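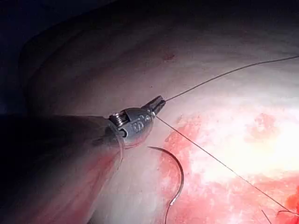 Small Stitches: a gallery of thread, needles and patience

Golnar Ghaffari and I have been putting these pages together since December, on the theory that people who sew things for a living (curtains, sails, people) have more in common than they let on at parties. She did the upholstery gallery and the bookbinding one. I got suturing, having once told her that I found it restful to look at. I stand by that, though I have had to stop saying it over lunch.

A word on what you are looking at, for anyone who arrived from the sailmakers. Suturing is sewing with the friendliness taken out. The needle is curved, you don't hold it in your fingers, and there is no turning the work over to see how the back is getting on. Otherwise your grandmother would recognise most of it, and would have views on your tension.

The needle

A straight needle wants to come out on the far side of the cloth. In most surgery there is no far side, or none you'd care to visit, so the needle is made as part of a circle. It goes in, swings round under the surface and comes up again a little further along, provided that you turn your wrist and resist the urge to push. Everybody pushes at first. I was given a practice pad and an afternoon at Branonier, and by teatime I had bent one needle and lost another, which was later found in my sleeve.

The usual advice is to grip it some way back from the point and let the curve do the work. The usual result, on a first attempt, is that the needle swivels in the jaws and points at the ceiling.

Putting it down is a skill as well. A curved needle set on a soft surface lies however it likes, and picking it up the right way round can take longer than the stitch did. Mahtab Ghorbani, who taught me what little I know, calls this part "the parking" and will not be hurried through it.

The thread

Thread has opinions. It remembers the packet it came in and would like to go back to being that shape, so a length pulled out fresh will spring into curls the moment you stop paying attention. You can draw it gently between finger and thumb to take the worst of it out. You can also swear at it, and I have tried both in roughly the order you would expect. The dark strand here has doubled back into a small tight loop beside the white jaw, while the rest of it goes off up the tissue in a long, easy curve, looking as though it had nothing to do with the matter.
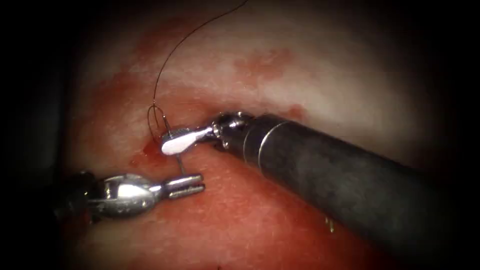 Knots are where the dressmakers start nodding. The basic one is two ends crossed, wrapped and pulled flat, then done again the other way so that it lies square, and every trade that uses string seems to have discovered it separately and given it a different name. When it's tied with instruments, the thread is wrapped round one tool and the short end is pulled through with that same tool, and it sounds perfectly simple until you come to do it. With a needle held in a pale, spoon-shaped jaw and a second pair of jaws open just below, there is very little room for elbows, and I suspect that is half the appeal. It is the same pleasure as a ship in a bottle, only with more at stake and a much pinker bottle.

If you want to try the knot at home, use two colours of cord tied end to end and a pair of long-nosed pliers. The colours show you at once whether the knot is lying square or has rolled over into a granny. I did 200 of them at the kitchen table and can report that the last 18 were quite good.

Odds and ends

Golnar asked me to say that the bookbinding page now has larger pictures, and that the reader who wrote in to argue about kettle stitch has been answered at length. The upholstery page is missing its horsehair section until she finds the notes, which she last saw on a Friday.

I also have a 1971 sewing manual, bought at the Quách shop for the diagrams, with a chapter on curved needles for mattress work that would pass for a surgical handout if you took out the mattress. It will get its own page once I've worked out how to flatten it without breaking the spine.

Next in the series: Urkovance net-menders, with considerably thicker thread and much worse weather.

Back to all galleries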